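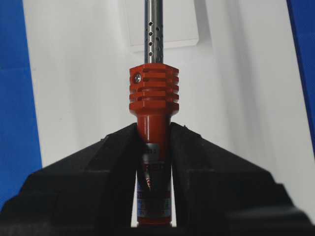 Iron with the red handle

Solder won't stick to old doorbell wire

Kuvbridge
I'm extending the bell wire in my hallway. The solder rolls off the copper in little balls. The iron has been on for 10 minutes. Do I need a hotter one?

Gumer
No. Old copper goes dull and solder won't take to it. Scrape it until it's bright, add flux, twist the ends and heat the wire, then feed the solder in.

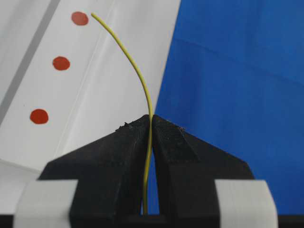
Pasaribu1321
Just use a screw connector. Mine has been fine for 20 years.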